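# Chapter 4: Heat and Cookware Metals

Most home cooking depends on moving heat from a burner into food through a layer of metal. The choice of metal decides how evenly that heat arrives and how quickly it can be withdrawn. This chapter covers conduction in pot walls, the effect of base thickness, and the behavior of surfaces in contact with salt and acid.

Two properties matter most. Thermal conductivity describes how readily heat travels through a material. Heat capacity describes how much energy is needed to raise its temperature. Copper and aluminum conduct well. Stainless steel conducts poorly but resists corrosion, and for this reason many makers bond it to a core of another metal.
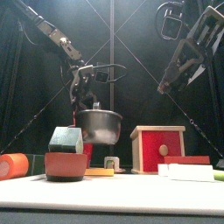
**Figure 4.1** A round stainless steel pot with a slightly flared rim.

Polished steel also radiates less heat than a dark or rough surface at the same temperature. The difference is small during boiling – most of the loss there is through steam – but it becomes measurable when a covered pot is left to stand. Section 4.3 works through the cooling of a pot of water from 73 °C to 48 °C.

Before starting, review the units of energy and power in Chapter 3. Readers using the Etholm tables should note that conductivity is listed there at room temperature only.

## 4.1 Conduction Through a Flat Base

Consider a flat metal disk heated evenly from below.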